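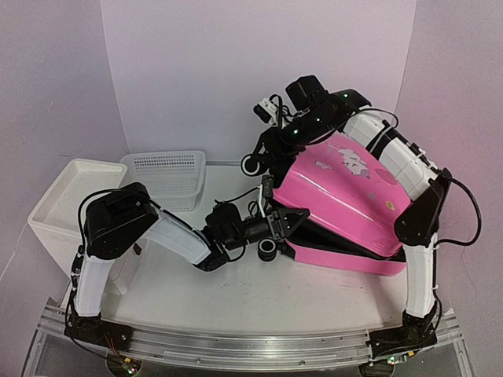

Club de Lectura y Debate de Cladholm · Sección de Opinión

La reseña de cinco estrellas ya no dice nada

El mes pasado quise comprar una cafetera italiana. Una cafetera de las de toda la vida, con su rosca y su goma. La tienda en línea me ofreció 223 modelos y casi todos tenían más de cuatro estrellas y media. Estuve una tarde leyendo opiniones y acabé comprando la misma que tenía mi madre, en la ferretería de la esquina, donde había dos y el dependiente me dijo que la otra perdía por la junta.

Llevo tiempo sospechando que las reseñas han dejado de servir para lo que decían servir. No hablo solo de las falsas, que existen y se notan bastante (ese entusiasmo por el embalaje, esa prisa por aclarar que el envío llegó antes de lo previsto). Hablo de las sinceras. La gente que puntúa una sartén el día en que la estrena no sabe nada de la sartén. Sabe que brilla. A los cuatro meses, cuando el huevo se agarra, ya no vuelve a entrar en la página para contarlo.

Luego está la cuestión de la escala. En teoría va de uno a cinco. En la práctica va de cuatro a cinco, y todo lo que baja de ahí se considera una ofensa. Le puse tres estrellas a un hostal de Lirora porque era exactamente eso, un hostal de tres: cama correcta, ducha floja, desayuno con pan del día anterior. Me escribieron para preguntarme qué había pasado. No había pasado nada. Dormí bien y me fui. Me pidieron con mucha amabilidad que reconsiderase la nota y me sentí como si hubiera denunciado a alguien.

Y es que en cierto modo lo había hecho. El repartidor, la camarera, el chico que viene a revisar la caldera cargan con una media que otros miran desde un despacho. Te lo dicen ellos mismos, bajando la voz: «si no le importa, póngame un cinco». ¿Qué clase de información es esa? Es una propina que no cuesta dinero, y como no cuesta dinero la damos siempre. Después la empresa publica el promedio y lo llama satisfacción del cliente.

Se me dirá que antes era peor, que dependíamos del cuñado y del vendedor. Puede ser. Pero del cuñado uno sabía de qué pie cojeaba. Si al mío le gustaba un restaurante, yo ya contaba con raciones enormes y la televisión puesta. Su opinión estaba sesgada y me era útil, porque conocía el sesgo. De las 400 personas que recomiendan un colchón no conozco ni el peso, ni la edad, ni si duermen solas. El promedio de 400 espaldas no es ninguna espalda.

Tampoco me convence el remedio de moda, el resumen automático que encabeza ahora las opiniones: «los clientes destacan la calidad, aunque algunos mencionan el tamaño». Lo he leído, casi palabra por palabra, en unas zapatillas, en un paraguas y en una novela de 16 capítulos. Que alguien me explique qué le pasa al tamaño de esa novela.

En el club tuvimos una discusión larga sobre esto un domingo. Había quien defendía que basta con leer las de dos y tres estrellas, que ahí está la gente razonable. Es lo que hago yo también, y no siempre funciona. La mitad son quejas contra el transportista. Otro sector quería que dejáramos de puntuar los libros en nuestra propia hoja, y ahí me quedé en minoría: seguimos poniendo notas, y Lo, la última novela que leímos, salió con un 4 que no refleja en absoluto la pelea que tuvimos por ella. Media sala la detestó. De eso en la hoja no queda rastro.

Yo he dejado de puntuar. Cuando algo me gusta, vuelvo, y si me preguntan, contesto con detalle. La cafetera, por cierto, va bien, aunque el mango se calienta demasiado.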